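Jul 14, 2023

ok so I've decided the junk drawer situation has gone on long enough. It's two drawers now. TWO. When the second one stops closing you have to do something, so I'm doing something, and you're all coming with me

1/ first step was dumping everything out on the tile, because if I do it on the table I just eat lunch around it for a week (ask me how I know)

2/ things I had completely forgotten I owned: a Pidurska bus pass from a trip in November, still in its little sleeve. Birthday candles, half burned. A key. I have no idea what the key opens and I'm a bit scared of it

3/ the receipt from when I bought the drawer organizer that was supposed to fix all this. It was in the drawer. The organizer wasn't. The organizer is in the closet, in its box, living its best life

4/ somebody asked for my system. My system is one pile for keep, one for trash, and one for "hmm." The hmm pile is winning by a lot

5/ update: I tested all the pens. Scribbled on the back of a Perić takeout menu until I ran out of menu. Most of them are dead!! why was I saving dead pens!! the one good pen is from a dentist I don't even go to anymore

6/ found a padlock with a number dial and then spent way too long on the floor trying combinations. It was 1057. Which was my old apartment's door code, so past me was not exactly a criminal mastermind. Padlock goes in keep, now that it's useful again

7/ ok the trays. I've got these shallow ones with a little rim and I love them more than the real organizer. You just plop stuff in and you can see all of it. No tiny compartments judging you for putting a battery in the paper clip spot

8/ I'm going one tray at a time, starting with pink (peach? my phone and I disagree), and only small things get to live in it. If it doesn't fit flat it goes back to hmm

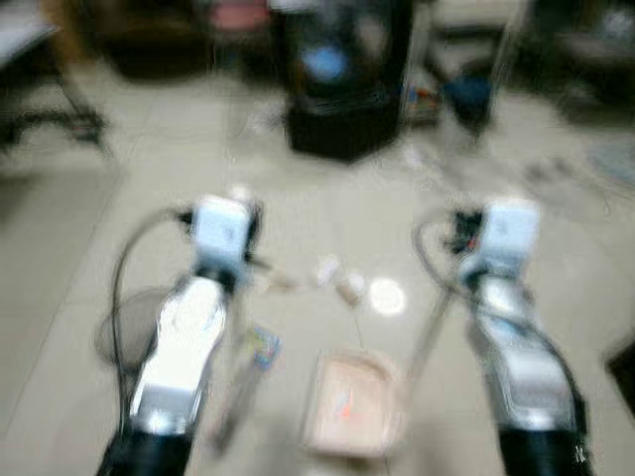 my rule for little packets, by the way, is that if I can't remember what came in it, it goes. I've been burned before. I once kept a sachet of plant food for 8 years and I have never had a plant

anyway floor sorting is hard on the knees, so if you try this get a cushion. I'm using the ugly one from the Skurovham flea market and it's finally earning its keep

for the people asking about labels: I bought the Dikonden label tape and then found out it doesn't fit my label maker, so no labels. We're going on vibes and memory, same as before, just with trays

taking a snack break and then it's the hmm pile. If anyone recognizes a short brass key with a square top please tell me what it opens, I'll post a close-up tonight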